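Chapter 7
Clearing and Sorting: Can Machines Do Chores Yet?

7.1 The state of the question

A dishwasher is a machine that does a chore, and it has done so reliably for decades. It does the part of the chore that lies between two other parts. Someone must bring the dishes to it and set them in the racks, and someone must put them away afterwards. This chapter deals with those outer parts, which have proved much harder to hand over.

The word "yet" in the chapter title needs care. A chore may be possible in a laboratory, possible in a home under supervision, or possible in a home with no one present. Reports often fail to say which of the three is meant. In what follows we use the terms bench, attended and unattended for these levels. Most published results on table clearing are at bench level.

7.2 What makes a table hard

Factory handling works well when each part arrives in a known place and a known pose. The Drultlow packing line, treated in Chapter 4, meets this condition by means of trays and guides. A kitchen table does not. Dishes touch, overlap and sit inside one another, and a cup standing in a bowl must be lifted by its rim or its inner wall, without dragging the bowl along with it.

Three quantities describe the difficulty of a given table: the number of items, the share of them in contact with another item, and the free height above each rim. Venkataraman (see Further Reading) adds a fourth, the spread of item sizes, on the grounds that a gripper suited to a small cup may not open far enough for a deep bowl. Plates are a separate case. A flat plate offers very little edge to hold, and the usual remedy is to tilt it or slide it to the side of the table first.

Colour is a help at bench level. Bright plastic against a plain dark cloth is easy to separate in a camera image, and the pieces survive being dropped. White china on a white cloth remains difficult, and clear glass more so. 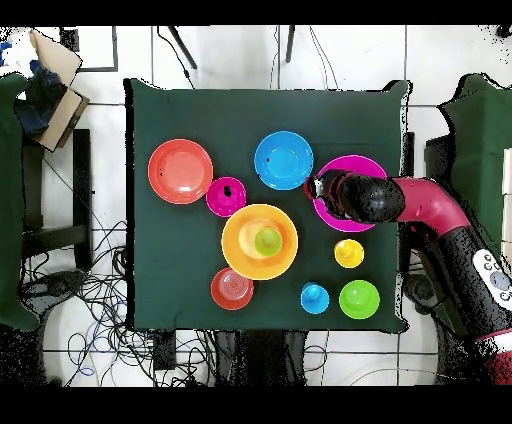 7.3 Rates and what they hide

Suppose an arm succeeds in 98 of every 100 lifts. For a table of ten items, and treating the lifts as independent, the chance of clearing it without a fault is 0.98 to the tenth power, or 0.82. Close to one meal in five would then need a person to step in. For unattended use the Ekmont trials set a limit of 2 faults in 1000 lifts, which gives a clean table 98 times in 100. The gap between these two figures is the main subject of Section 7.5.

Exercise 7.1. Repeat the calculation for a table of six items. State whether the assumption of independence is reasonable when one dish stands inside another.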